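**Clidus teaches its robot arm the fiddly jobs, one patient try at a time**

December 2021

If you have ever tried to show a child how to tie a shoe, you will have some idea of what the people at Clidus have been up to since September. The little company has been teaching a robot arm to handle computer hardware, and it has gone about it in the most old-fashioned way there is, which is to have a person do the job first and let the machine follow along!

The person, more often than not, is Bakari Kombo, who used to repair office computers for a living and still has a lovely light touch. He sits at a desk with a pair of hand controls (the team calls the setup Marker, after a dog that belonged to one of the founders) and steers the arm through each move while the software, Ogola, keeps a record of everything his hands ask for. A good session gives them 40 clean tries, and by now they have stored up roughly 4000.

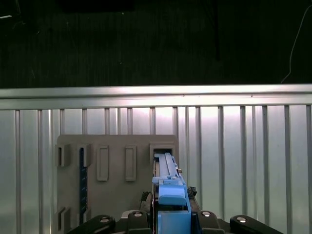
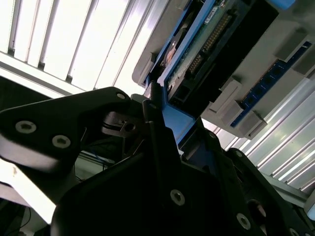
Kombo told us the hardest part was learning to slow down. With your own fingers you feel a part catch and you wiggle it without thinking, he said, but over the controls you have to look, stop, back up a hair and come in again. He has come to believe those little corrections are worth more than the smooth runs, so he no longer throws them out, and he asks the newer operators to leave theirs in as well.

There are 2 ways of teaching at Clidus, as it happens. For big, simple motions someone just takes hold of the arm and walks it through the path by hand, a bit like leading a dance partner. For close work they switch to remote control, so that no one's knuckles get in the way of the gripper (and Kombo, who is 34 and says his back feels older, is happy to do it sitting down).

The next step is a longer trial with Jondumance, a repair shop across town that has offered bench space and a great pile of retired equipment to practice on. Kombo will be going along to run the first sessions, and he has already asked whether he can bring his own chair.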